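Away Days and Other Mistakes

I have supported Bratwood Town for most of my adult life, and in that time I have learned to expect very little from August. The sun is out, the grass is the color of grass, the new shirts still fit, and by the end of the month we are usually out of one cup and missing a left back.

This year the club decided to get all of that over with on the opening afternoon, away at Rarkport.

If you've never been to Rarkport, the ground sits on the wrong side of the harbor, and the only way in on foot is a swing bridge that opens for boats. It opens at two in the afternoon. Kickoff is at three. You would think one of these times could be moved, and people have been writing to the club to suggest it since before I could drive. So the away support, all of us in our green scarves in ninety-degree heat, stood and watched a man in a straw hat take his sailboat through at the speed of a sailboat. He waved. A few people waved back.

I was traveling with Dayana Hinojosa, who drives, and Aurelio Orozco, who sits in the front because of his knee and controls the radio because of his personality. Aurelio spent the whole trip explaining why we'd win. The new manager plays three at the back, he said, and Rarkport can't handle width. Dayana asked which of our players provided the width. He turned up the radio.

Anyway, we got in with five minutes to spare and I paid for a pie that I'm not going to discuss.

The first half was fine. I want that on the record. We kept the ball, mostly in places where Rarkport were happy for us to have it, and Jaqueline Bañuelos, who we signed over the summer from Clirbridge, looked like a real soccer player, which was disorienting for everybody. She has this habit of stopping the ball completely dead and then just standing over it until the defender gets embarrassed and lunges. It worked twice. The third time the defender had figured it out and also stood there, and the two of them stayed like that long enough for someone behind me to ask if the game had been stopped.

(For new readers: Bratwood's women's side and I go back to the days when they played on the school field and you had to move a long jump pit. I mean around it. You get attached.)

Halftime, nil-nil. Aurelio said we had them where we wanted them. I went to look for shade and found Rocío Solís, who used to write the match reports for the old fan newsletter and now claims she only comes for the fresh air. She had brought a folding stool, a hat with a neck flap and a whole watermelon cut up in a bag. She's been to more away games than the team bus. She told me we'd lose by two, offered me some watermelon, and went back to her crossword.
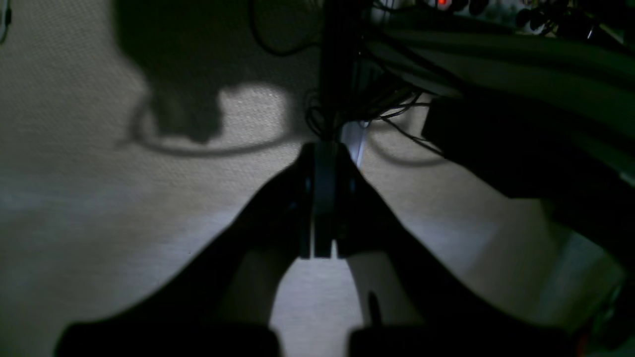

So why does a team that can keep the ball for a whole half fall apart after the break?

Mostly because the three at the back get tired of covering for two wingbacks who have stopped running home, and the gaps open up on the outside where Rarkport had been waiting for them all along.

The first goal came from exactly there. Their number seven, who had done nothing for fifty minutes except tie her shoes, got in behind our right side and squared it to someone standing entirely alone in front of goal. I don't mean unmarked in the way TV people mean it. She had time to look up, check who else might want it, and decide to go ahead herself.

The second was a corner. I can't describe it because I was looking at the watermelon.

Our best spell came after that, as it always does once it can't hurt anybody. Consuelo Carrillo came off the bench and ran at people, which apparently is allowed, and hit the post from a long way out. The noise of it carried right across the water. Then she won a free kick on the edge of the box and there was a long discussion over who should take it, with four players around the ball and a lot of pointing. Bañuelos took it. It cleared the bar, the stand and the road, and I believe the harbor has it now.

Two-nil. Rocío didn't even look up from her crossword, the show-off.

The announcer gave the attendance as 411, and I'd like to know who the one was, because I'd like to sit next to them. The club's big goal for the season, by the way, is an average home gate of 1000. It's printed on the back of the fixture card, under the sponsor's logo (Lozano, the tile people, third year running, bless them). I'm all for ambition. I would also settle for the turnstile on the east side being unlocked.

The drive home was quiet for the first half hour. Then Aurelio announced that the problem was fitness, and that by October we'd be running over teams like that. Dayana said that by October we'd have played Clirbridge twice and she was thinking of taking up gardening. I said I thought Carrillo should start. They both agreed with me, and that has never happened before, so now I'm worried I'm wrong.

My own view, for what it's worth after one game and one pie, is that the shape is okay and the people in it need another month. Carrillo on the left from the start. Bañuelos a bit further forward, where she can stand over the ball without giving me chest pains. And somebody, please, near the back post at corners. It doesn't have to be a defender. I've seen the guy who does the bibs and he's tall.

Next up is Clirbridge at home, which means Bañuelos against her old club and a lot of talk in the bar about whether she'll celebrate if she scores. I'd love for us to have that problem.

I'll be in the usual spot by the floodlight with the wasps. If anyone has a spare ticket for the return trip to Rarkport in the cup, should the draw be that cruel, please keep it. I've already asked Dayana if she's driving.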